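Clilten publishes sorting and packing specification for household textile storage

Midtbø, February 5, 2022

Clilten, the storage and home goods company, has published the first edition of its specification for sorting, packing and labelling household textiles. The document, issued under the name Vodeck, sets out how clothing and soft furnishings should be divided between boxes and bins before they go into medium or long-term storage. It is available free of charge to removal firms, self-storage operators, housing associations and private households.

The specification replaces the packing notes that Clilten has supplied with its storage products until now. Those notes were written separately for each product line and differed in several places, in particular on the treatment of white fabrics and on the use of lidded plastic bins for garments that are in regular use. Vodeck brings them into a single text of 16 pages with one set of terms.

Scope

Vodeck covers items that can be lifted and placed by one person. It applies to everyday clothing, bed linen, towels, light curtains, cushion covers and throws. It does not apply to carpets, mattresses, leather goods, fur or items under conservation. Footwear is dealt with in an annex, which will be extended in the second edition.

Items are assigned to one of four classes: light, dark, mixed and delicate. The class is decided by the main colour of the item and by its care label. Where the care label is missing or cannot be read, the item is placed in the delicate class until its fibre content has been established. Garments with contrasting panels, prints or trim count as mixed.

Containers

Two types of container are permitted. The first is an open or closed cardboard box with handle cutouts. The second is a rigid plastic bin, transparent or translucent, with a fitted lid and latches. Opaque bins may be used if a contents card is fixed to the outside at one short end.

Cardboard is recommended for items that will be stored for less than a season, and for bulky fabrics that recover poorly after being pressed under a lid. Plastic bins are recommended for garages, lofts and other spaces where dust is a concern. Only fully dry textiles may be placed in a lidded bin. The drying period after washing is given in the tables at the back of the document and depends on fabric weight and room temperature.

Containers are not to be filled above the rim once the load has been folded and settled. During sorting, loose items may stand above the rim for as long as the container remains at the worktable.

Folding and loading

The specification separates sorting from folding. In the first pass, each item is taken from the incoming pile and placed in the container for its class without being folded. In the second pass, each container is emptied on to the work surface, and the items are inspected, folded to the width of the container and returned to it in layers. Heavy items go at the bottom. Buttons and zips are closed before folding, and pockets are emptied.

Clilten tested the two-pass method against the single-pass method described in its earlier notes. The trial used 756 items of mixed household textiles, supplied by employees and their families, and was carried out over several weeks at the company's workroom in Midtbø. With the single-pass method, 132 items were placed in the wrong class and had to be moved later. With the two-pass method the figure was 16. Total handling time per load was slightly longer for the two-pass method, mainly as a result of the additional inspection step.

"Most of the errors in the single-pass trial were made while somebody was folding and deciding at the same time," said Bjarke Eyvindsson, head of product documentation at Clilten. "Dark blue went in with black, which does little harm, but cream also went in with white, and those loads had to be opened again. Taking the folding out of the first pass removed most of that."

Work surface

Sorting is to be carried out on a flat table with a plain surface in a single colour that contrasts with both light and dark fabric. Mid-green is preferred. Patterned cloths and bare timber tops with a strong grain are not recommended, as loose threads, pins and small buttons are harder to find on them. A raised or contrasting edge is useful in keeping small parts from rolling off.

The box for light items is placed at a far corner of the table and the bin for dark items in the middle.

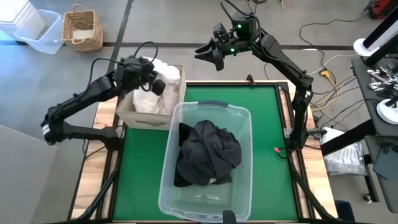 The distance between the two containers should be large enough for a sleeve or trouser leg to hang over the side of one without touching the other. Lint transfer from dark cotton to white pile fabric was the most frequent complaint received from users of the earlier notes, and the spacing rule was written with this in mind. Where the table is too small, the classes are sorted one after the other, and the surface is wiped between them.

The floor beneath the table should be smooth and swept. Items that fall are returned to the incoming pile and inspected again.

Labelling

Each container carries a label with the class, the date of packing and the intended storage period. A list of individual items is optional for clear bins and required for cardboard boxes that are to be taped shut. Labels are placed on the short side, below any handle, so that they can still be read when containers are stacked. Garment tags are left in place and, where possible, turned towards the top of the fold.

Related products

Clilten will supply printed labels and contents cards in the Vodeck format from March. They will be sold in packs of 135 and will fit all current bins in the company's Mevside range. Customers who already own Mevside bins do not need to replace them. Existing label holders accept the new cards without modification.

The specification has no certification scheme attached to it. Firms may state that they pack in accordance with Vodeck provided that they follow the two-pass method and the labelling rules in full.

Comments on the first edition can be sent to the documentation department in Midtbø. Clilten intends to revise the tables of drying periods first, followed by the footwear annex.

About Clilten

Clilten develops and sells storage containers, labels and worktables for homes and small businesses. The company has its head office and workroom in Midtbø.

Press contact: Bjarke Eyvindsson, Head of Product Documentation, Clilten, Midtbø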